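Four Tunes and a Borrowed Bass

July 2020

So the record is done! I can type that now without crossing my fingers (mostly). The masters came back from Gerardo Mazza last week, and I've listened to them in the car, on the kitchen speaker, on the terrible earbuds I keep in my coat, and once very loudly at an hour my neighbors did not love. I'm happy with it. I keep waiting to hear the one note that ruins it for me and so far it's only a couple of notes, and they're both mine.

For anyone who's new, this is the quartet I've been playing with since the Ledesma days: Joaquín Zapata on drums, Osvaldo Rocha on bass, Đức Mai on piano, and me on tenor, plus a bit of bass clarinet when the others let me. The album is called Zandevico, after the long tune that closes it. People keep asking what the word means. It's a thing Osvaldo used to say when a take fell apart, and at some point we all started saying it, and then it was on the chart in big letters. It doesn't mean anything.

We tracked nearly all of it in December, over two days, everybody in one room with no headphones. I'd wanted to try that for years. You play softer when you can't turn yourself up, and Joaquín did things with brushes on "Isen" that I've never heard him do on a gig. There's a spot toward the end where he drops out completely and you can hear the piano pedal go down. Gerardo asked if I wanted it cleaned up. No way!

The bass on the record isn't Osvaldo's own, by the way. His had a crack opening up along the top (winter, dry heat, you know how it goes) and he borrowed one from Wenceslao Benítez, who was his teacher way back and who does not lend things lightly. It's a darker instrument with gut strings on it, and it took Osvaldo most of the first morning to stop fighting it. We threw out everything from that morning. Then after lunch we played "Ulter" straight down, one take, and that's the one on the album. I think the bass sound is my favorite thing on the whole record, and I'm a sax player, so that hurts a little to say.
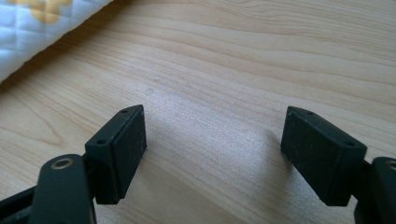

The piece I got the most nervous about was the title tune. I wrote it in 13, mostly to see if I could, and then spent months trying to make it stop sounding like homework. Đức was the one who fixed it. He asked me to sing the melody without counting, and what I sang was a whole lot simpler than what I'd written down, so we tossed the intro and half of the bridge and let the drums carry the odd part. Now there are nights when I forget it's in 13 at all. There are also nights when I forget where we are in it, and then I look at Joaquín and he just grins at me, which is no help.

Seven tunes made the final cut. I'd brought in a few more, including a ballad I really love, but it came out sleepy on the tape and I couldn't argue with that. Maybe on the next one. I've been playing it alone at home lately, on bass clarinet, lower and a lot slower, and I think it might have been written for the wrong horn.

Which brings me to what I've been doing since spring, for those of you who wrote to ask (thank you, I mean that). Long tones. So many long tones. With no gigs on the calendar I went back to the boring stuff I used to skip, and my low B flat finally speaks when I ask it to. I've also been transcribing, very badly, some old clarinet trio sides that Wenceslao passed along through Osvaldo. I write out eight bars, feel great about it, come back the next day and find the wrong notes. My ears are better than they were in March, though. Đức and I tried playing together over the computer exactly once. The delay made us sound like two people falling down different staircases, so now we mail each other recordings and add a part when we feel like it. One of those is up to eleven minutes long and still has no ending.

The CDs should be in my hands soon, and I'll have them here first, before they go anywhere else. There'll be downloads too. If you ordered early, you're already on the list and you don't have to do anything. We're pressing a small batch, and I'm signing whatever I can get the other three to sign with me, one at a time, on porches.

The release show is off for now, obviously. The club has been really kind and told us to name a night whenever there are nights again. Until then Joaquín wants to play the whole record outdoors in his backyard, and he's been checking the forecast and clearing out his garage for the piano. It's an electric piano. Đức hasn't agreed to this yet.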